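Sorting trouble at the Edemine bench

2 min read

Edemine sold us the two-arm sorting cell as something you could set up before lunch and forget about. I have been writing up what it does when you don't forget about it. This page covers the slipping grip we logged in August and the stop fault that came with it. Jalen Esposito ran the bench and I kept the notes.

The job is makeup items into divided bins, black or white. Lip tubes, brushes, a squeeze tube, a little clear bottle. A bored teenager could clear it in a minute. The vendor's sheet claims 95 percent of picks land first time, and I would love to know what they were picking.

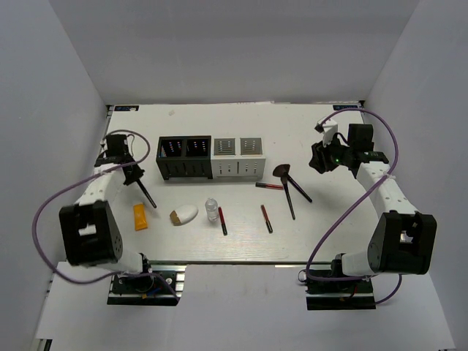
Thin round handles are where it goes bad. The fingers close, the controller reports a good grip, and the handle rolls. Sometimes it drops. Sometimes it stays in and swings, and then the arm carries it along at an angle the planner knows nothing about. "Grip OK" is in the log for every one of those.

The stop fault worries me more. On two runs Jalen hit pause and the left arm kept moving for some 6 seconds before it held. Edemine's answer was that the arm was "completing a motion segment." Fine, but a person reaching in for a dropped brush doesn't know what a segment is. We now cut power at the wall before any hand goes over the table.

Cables are the other thing. Purple, run along each arm, with a lot of slack in the curves. Sunita Villanueva from Gunis looked them over and wants them tied shorter. Edemine says the slack is by design. It may be, but I asked for the drawing and haven't got one.

Firmware with a "grip confidence" fix was promised. We'll run the same items again, same bins, and I'll post the log whichever way it goes. I'm not clearing any space for good news.

Posted 2024-06-15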